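Bench storage: moving small parts from bags to shallow tubs

Written by Syafiqah Santoso for the Bodmont workshop pages

Loose components left in their delivery bags are slow to find and easy to mix up. The method below uses shallow plastic tubs with see-through or frosted sides for open stock, and lidded clear boxes for anything kept long term. Allow two hours for a mixed lot of over 200 parts.

What to use

Shallow oval or rectangular tubs, semi-transparent
Clear rectangular boxes with close-fitting lids
Paper labels and a fine pen
Anti-static bags for bare circuit boards

Method

1. Clear a working area in the middle of the table. Put boards and finished boxes along the far side, where sleeves will not drag across them.

2. Empty one bag at a time. Check the count against the packing slip and write any shortage on the slip itself.

3. Fill each tub to no more than two thirds of its depth. Thin plastic bows when it is lifted by the rim, and parts near the top spill first.

4. Lift a long tub by both ends, level, and set it down before letting go of either side. Do not pull it along the table by one end.

5. Keep bare boards out of ordinary plastic tubs. Bag them first – a frosted tub is not anti-static unless it is marked as such.

6. Label the clear boxes on the lid or the long side. Give the part name, value and month, for example: resistor, 10 k, January.

7. Stack the boxes no more than two high if the lids are flexible.

Labels fixed across the seam of a lid will tear at the first opening. The Danladi sheet has a short label size that avoids this; the Candska one does not.

Tubs can be washed in lukewarm water with a little washing-up liquid. Dry them fully before refilling. 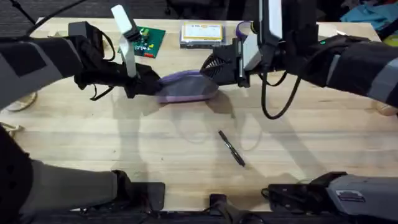
Filed under: Workshop / Tubs and boxes

A shallow purple tub with rounded ends, held at both ends as in step 4. For lidded boxes, see the Brustirlow shelf plan.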